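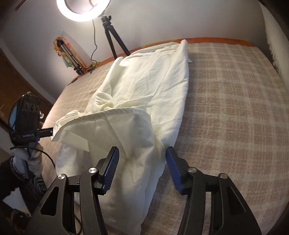
January, after lunch. Long garments still the worst class for Skullo. Policy v2 folds towels fine, does something halfway decent with T-shirts, then gets to anything long and drags the whole thing toward itself. Went through this session's demos with Chih-ming to see what a good grasp looks like in our own data. Best one so far is the long white piece laid lengthwise on the bed, near part lifted and folded over, one tool right at the left corner of the fold. Corner grasp is the whole trick I think. When we pinch mid-edge the fabric tents up and the network can't tell hem from crease. White on white doesn't help either, the folds only show up as shading.

Total after today: 1,782 episodes. Of those 105 flagged bad (gripper closed on nothing, or cable dragged across the cloth). Goal for the Norbridge demo day was 1,000 clean ones so we are over, fine, but King-fai is right that too many are towels. Rebalance before next training run. Do NOT just duplicate the long ones, tried that, it memorized the blanket.

Blanket question. Plaid has strong light bands. Polyxeni thinks the model uses them as a ruler. Could be true. Test — same garment, rotate blanket a quarter turn, see if grasp points shift. Cheap to do, put it on the list for next session. Also one session on a plain sheet.

Light. Ring light on its tripod behind the bed gives hard bright edges on any raised fold at the far end, near end goes gray. I'd like it higher and further back. Lai-ching says leave it, homes are badly lit, the judges room will be too. Left it. Write the position down next time though!! I could not reproduce the December setup at all.

Sync: clocks on the two grippers drifted again, noticed it when left closed "before" it touched anything. Khrystyna patched Priltard so both streams get restamped on import, offset goes in the log. Reimported everything overnight on Wan, no errors. Old episodes need the flag set by hand, instructions are in the readme, pls read them before asking.

Shirts next. Different problem from the long stuff. Too many features — collar, placket, sleeves, all of it can be on top or underneath depending how it lands. We argued for a while over whether to start from flat or from crumpled. Flat is easier to label, crumpled is what comes out of a basket. Decided crumpled, with the collar findable from above. If you can't find the collar by eye the demo is going to be garbage anyway, so shake it out and redo.

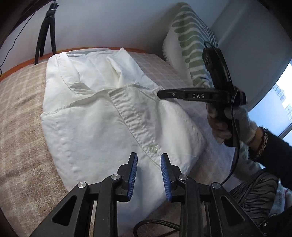

White button-down, collar band on the diagonal, second gripper held over it from the right.

Order we agreed for shirts: find collar, one tool on each end of it, lift, let the body hang, lay down facing the bed, sleeves in, fold up from the tail. Slow on the lift. I keep rushing it and the cloth swings, then the first second after the lay-down is useless for training.

Placket is a good landmark by the way. The ridge shows up even in the downsampled frames. Button less so, it's small and translucent and at training resolution I think it's gone. Chih-ming wants to try an auxiliary head that predicts the placket line. Fine by me if he writes the labeling tool.

Gloves — keep them on for all demos, both hands, no exceptions. A batch with bare hands got mixed in last term and we saw a bump in error on exaclty those.

Ridged blue pads hold cotton ok. Thin synthetic stuff slides out if the pinch is shallow. Go in deeper, close, wait a beat, then lift. King-fai is trying a strip of silicone on a spare pair, results whenever he gets to it.

Todo
- rotate blanket test (Polyxeni + me)
- tape marks for ring light tripod
- rebalance towels / long / shirts, retrain from scratch
- Khrystyna: plot offset per session, see if it grows with temprature
- ask Lai-ching for the judges' scoring sheet, old one still says rigid objects
- more dark garments, everything we have is white

Retrain starts tonight on Wan if the reimport checks out. Don't kill my job.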